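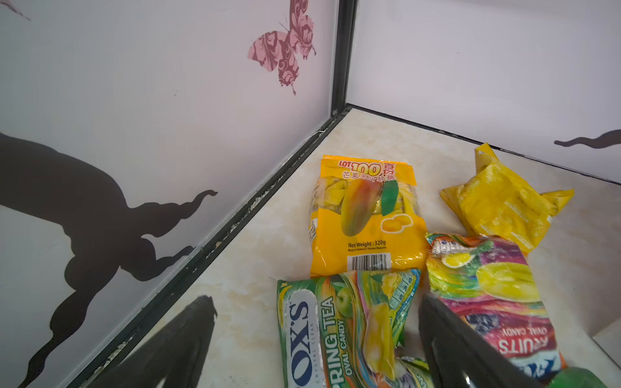 About Ukmont College

Ukmont College is a two-year public college offering associate degrees, one-year certificates, and noncredit courses for adults. We enroll 4000 students each year, most of whom live within a short drive of the main campus and many of whom work while they study. Classes begin at 7:30 in the morning and the last evening sections let out at 9:45.

Our Mission

The college exists to provide an affordable education to the residents of its district. Admission is open to anyone who holds a high school diploma or its equivalent, and to high school juniors and seniors who have the written approval of their school. Placement in English and mathematics is decided by transcript review where possible. Students who have been away from school for a long time may ask to take the placement test instead.

Our History

The college held its first classes in a rented wing of the former Femitside High School, with 233 students and a course list that fit on two sheets of paper. The first graduating class received its degrees in the school gymnasium. Voters in the district approved the purchase of the present site four years later, and the Šindelář Building, named for the family that sold the land, opened the following August. It still houses the library, the registrar, and most of the general education classrooms.

The nursing program was added next, followed by early childhood education and the trades. The welding shop was moved twice before it reached its current home behind the east parking lot. The Femitside building was returned to the school district, although the college continues to offer evening English classes there.

Academic Programs

Students may earn the Associate in Arts, the Associate in Science, or the Associate in Applied Science. Transfer agreements are in place with several four-year institutions, and an adviser in the Transfer Office can explain which credits will be accepted and in what order courses should be taken. Certificate programs are offered in bookkeeping, dental assisting, welding, heating and cooling, and office technology.

The Sonerix Scholarship, paid from an endowment held by the college, covers tuition and books for second-year students in the technical programs. Applications open in October. A student may hold the scholarship for two terms and must carry at least nine credits in each.

Faculty and Staff

The college employs 211 full-time and part-time faculty members. Full-time instructors hold a minimum of six office hours per week, two of which must fall after 4 p.m. — a rule adopted at the request of the evening students. Part-time instructors meet with students by appointment.

President Danica Hubáček came to the college as an instructor of chemistry and later served as dean of sciences. She teaches one section of introductory chemistry each spring.

Commencement

Commencement takes place each May on the lawn north of the Šindelář Building. Last spring 470 students received degrees and certificates. Graduates are asked to assemble in the library one hour before the procession. Tickets are not required for outdoor ceremonies. In the event of rain the ceremony moves to the gymnasium, and each graduate is given four guest tickets, which must be collected in advance from the Office of Student Life. A separate pinning ceremony for nursing graduates is held the evening before.

Governance

The college is governed by an elected board of seven trustees and one student trustee, who is chosen by the student body each April. Board meetings are open to the public and begin at 6:30 p.m. in Room 114. Agendas are posted on the college website and at the front desk — minutes are added once they have been approved.

Visiting the Campus

Tours leave from the Admissions Office at 10 a.m. and 2 p.m. whenever classes are in session. Groups of more than eight should call ahead. Visitor parking is available in the west lot, and permits may be picked up at the front desk. Guests who need an accessible entrance should use the doors on the library side of the building.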